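Lutik and Gosmont to run second-hand school uniform scheme from Bamow shop

2019-04-17

Families in Gosmont will be able to hand in outgrown school uniform and collect larger sizes free of charge under a scheme run by the clothing reuse charity Lutik. It opens at the start of the summer term and will operate from the charity's shop on Bamow Road.

The scheme follows a trial at two primary schools which began last November. Parents were asked to leave clean uniform in a bin by the school office, and Lutik staff sorted, mended and rehung it for a sale rail in the hall. About 700 items were handed in during the trial. Most were jumpers, cardigans and polo shirts. Trousers and shoes were in short supply, as they tend to wear out before they are outgrown.

Gosmont Town Council has agreed to pay 3,000 pounds towards rails, storage boxes and the cost of a part-time sorter for the first year. Lutik will meet the remaining costs from sales of adult clothing in the same shop. The dry cleaner Sarmiento, which has a branch two doors down, will clean blazers and winter coats without charge before they go out on the rail.

Dilruba Sheikh, who manages the Bamow Road shop, said: "Parents told us that a free rail in the school hall was useful but awkward. Some of them didn't want to be seen going through it at pick-up time, and others work and couldn't get there at all. The shop is open on the main street, people come in for all sorts, and you can take your time. We don't ask anyone why they want a cardigan."

No proof of income or address is needed. Families do not have to hand something in to take something out, although the charity hopes that those who can will do so. Each child may have up to a full set of uniform per term, and swaps for a different size can be made at any time. If an item is not in stock, staff will write the size and school in the request book and telephone when one arrives.

Items with a school badge will be kept for families at that school. Plain items such as grey skirts, black trousers and white shirts will be hung together by age, and are open to everyone. Badged items for schools that have closed or changed their uniform will have the badge unpicked where this can be done without damage. Those that cannot be reused will go for textile recycling.

The charity is asking for the following in particular:

Cardigans and jumpers in ages 7 to 13
Winter coats in any dark colour
PE kit, including plain shorts and tracksuit bottoms
School shoes with wear left in the sole
Book bags and rucksacks with working zips

Clothing should be washed before it is brought in. Small repairs such as a loose hem or a missing button are not a problem, and the shop keeps a tin of spare buttons for this purpose. Lutik cannot accept underwear, socks that have been worn, or anything with paint or bleach marks. Name labels can be left in, and staff will remove sewn or ironed ones before an item is put out.

Schools that would like to take part can ask for a collection bin, which will be emptied every fortnight in term time. There is no charge to the school. Head teachers are asked to send a copy of their current uniform list so that the shop knows which colours and badges are still in use. A school that plans to change its uniform is asked to let the shop know a term ahead if possible, so that old stock can be given out while it is still of use.

Dilruba Sheikh added: "The summer holiday is when we expect to be busiest. If you clear out the wardrobe in July, please bring it to us then and don't leave it in the loft until Christmas. By that time the child who could have worn it will have gone up a size as well."

The shop will run a repair table on the first morning of each half-term holiday, where parents can learn to take up trousers, darn a cuff or sew a badge on straight. Places are free, and needles and thread will be provided. Children are welcome but must stay with an adult.
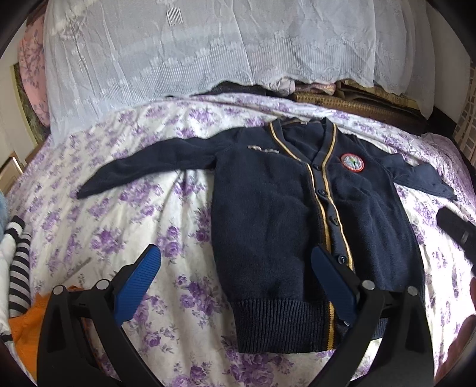 Notes for editors

Lutik is a clothing reuse charity working in Gosmont and nearby villages. The Bamow Road shop sells adult clothing and household linen, and all money raised is spent locally.

The uniform rail is at the back of the shop, with level access from the street and a changing cubicle large enough for a pushchair.

Interviews with Dilruba Sheikh can be arranged through the shop during opening hours. Schools asking for a collection bin should also contact the shop in the first instance.

Ends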